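Jemine Slide Shelf
Set-up and Use

SECTION 3: LOADING, ADJUSTING AND CARING FOR THE SHELF

This section covers placing slide sandals on the assembled shelf, checking the bolts, and cleaning the board and frame. Assembly is described in Section 2. Complete Section 2 before putting any footwear on the board.
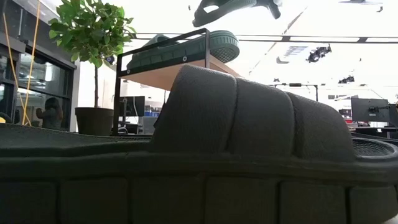
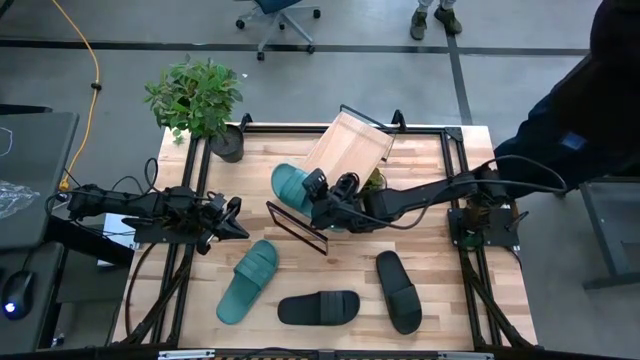
3.1 Before You Start

The shelf has a black metal frame and one light wood board. Overall width of the frame is 463 mm. Usable width of the board is 436 mm. Measure your sandals at the widest point of the sole before choosing a layout from 3.3.

You will need:
Cloth, dry
Cloth, damp
Hex key (supplied, in the bag with the spare bolts)

Confirm the following:

1. The frame stands on a level surface and does not rock when pressed at each corner.
2. The board is fully seated in the frame along its whole length.
3. All bolts are finger tight plus a quarter turn. See 3.5.
4. The protective film has been removed from both faces of the board.

CAUTION: Do not load the shelf while it is leaning, lying on its back, or supported by hand.

3.2 Preparing the Sandals

1. Knock the soles together over a mat or outdoors to clear loose grit.
2. Check the tread and the grooves in the sidewall. Soles with deep blocks hold small stones, which will scratch the board finish. Push them out with a blunt stick. Do not use a screwdriver.
3. Wipe the footbed with a damp cloth.
4. Let wet sandals drain in a tray until no water drips from the sole.
5. Sort the sandals into pairs, left and right, toes pointing the same way.

NOTE: Molded foam slides may soften and lose their shape near a heater. Keep them away from heaters and out of direct sun while they dry.

3.3 Choosing a Layout

Layout A, side by side. Both sandals of a pair stand next to each other with the toes forward. Use this layout for everyday pairs. The number of pairs depends on sole width.

Layout B, lengthwise. One sandal lies along the board, sole down, with the strap upward. Use this layout where the space in front of the shelf is narrow. The toe or heel may extend past the end of the board if most of the sole remains supported.

Layout C, nested. The second sandal is turned to face the opposite way and placed against the first. This saves width but marks soft straps if left for long periods. Not recommended for slides with a padded strap.

Do not stack one sandal on top of another in any layout.

3.4 Placing and Removing Sandals

1. Hold the sandal by the strap, or by both sides of the sole. A thick-soled slide is easiest to lift by the strap.
2. Keep the sole level and bring it in above the rail.
3. Lower the heel onto the board first, then the toe.
4. Release the strap and check that the sole lies flat. If it tips, move the sandal toward the center of the board.
5. Place the second sandal of the pair in the same way.
6. To remove, lift straight up until the tread is clear of the rail, then draw the sandal out.

Do not drag soles across the board. Do not push a sandal in under the upper rail if the strap touches it. Turn the sandal lengthwise (Layout B) and try again.

NOTE: Load from the center outward and unload from the ends inward.

CAUTION: The shelf is rated for footwear only. Do not place potted plants, full bottles or tools on the board. Standing water under a pot will lift the finish.

3.5 Checking the Bolts

Check the bolts one week after assembly, then every 3 months. Check them again whenever the shelf has been moved to another room.

1. Remove all footwear.
2. Press down on the middle of the board. There should be no click and no visible movement at the rail.
3. If there is movement, insert the hex key in each rail bolt and turn clockwise until resistance is felt.
4. Add a quarter turn. Stop there.
5. Repeat step 2.

If a bolt turns without tightening, back it out completely and inspect the thread. Replace it with a spare from the bag. Further bolts can be ordered from Cundell under part number 436-B. State the finish of the frame when ordering.

CAUTION: Overtightening will crush the edge of the board. Crushed boards are not covered by the warranty.

3.6 Cleaning

Board: Wipe with a damp cloth in the direction of the grain, then dry at once. Remove sole marks with a drop of mild dish soap. Do not soak the board and do not use scouring pads.

Frame: Wipe with a dry cloth. Scratches in the coating can be touched up with black enamel. Allow it to dry overnight before loading.

Sandals: Follow the maker's care label. Textured straps and dimpled footbeds collect dust and respond well to a soft brush and lukewarm water.

3.7 Faults

Shelf rocks: Floor uneven, or upright not square. Loosen all bolts half a turn, set the frame on a flat surface, press down, retighten.

Sandal slides toward one end: Board not seated. Remove and refit as in 2.4.

Gray streaks on board: Dark sole rubbing. Clean as in 3.6 and fit the felt liner (sold separately, part number 500-F).

Board bows in the middle: Overloading, or board stored damp. Unload, turn the board over and refit. Replace if the bow remains.

Creaking under load: Apply a little candle wax along the edge where board and rail meet.

Go to Section 4 for wall fixing.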